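Progress on the Hand-Held Gripper Build at the Brikgate Workshop

August 2019

This entry records the present state of the hand-held gripper build, which has been carried out at the shared workshop in Brikgate since the spring. Readers who followed the earlier entries will recall that the first pair was withdrawn after the jaw linkage developed too much play. The second pair, completed by Prasert Suksawat and the author, uses a shorter linkage and a stiffer trigger spring.

The purpose of the tools remains unchanged. A person holds one gripper in each hand and carries out an ordinary desk task, and the motion is recorded for later use on an arm. Position is taken from printed marker cubes fixed to each unit. Flat tags were used on the first pair and were lost from view whenever the wrist turned. The cubes have proved more dependable, although they add weight where it is least welcome.

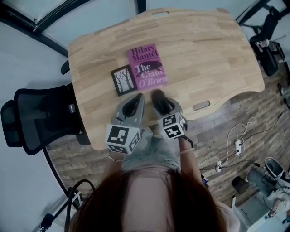
Thin, flat objects continue to present the greatest difficulty. A paperback lying on a smooth desktop offers very little edge to the jaws, and the operator tends to drag it toward the front of the desk before closing on it. Picture frames are easier to lift but easier to mark. Kiri Hollis has proposed a set list of objects so that results from different evenings may be compared, and that list will be adopted in November.

Cable management also requires attention. The present arrangement of power strips on the floor is acceptable for short periods only, and a tray under the desk has been requested.

The finger pads were revised twice. Smooth rubber held well on book covers but slid on varnished surfaces. The current pads have a dimpled foam face set in a rubbery rim – a combination suggested by Dale Kennedy, who had used something similar on a clamp. Alignment is checked by closing the jaws slowly and looking for an even seam from base to tip.
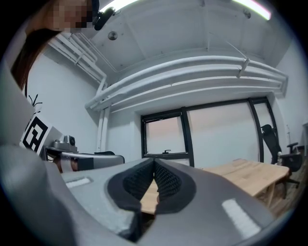 The dimpled finger pads of one gripper, nearly closed.

The pads are held in place by a press fit, and a replacement takes two minutes once the old adhesive has been cleared. The author has filed the drawings under Teltine, the working name of the project, as revision 52. Members wishing to build their own pair should request that revision and disregard the earlier ones, in which the trigger holes are incorrectly spaced.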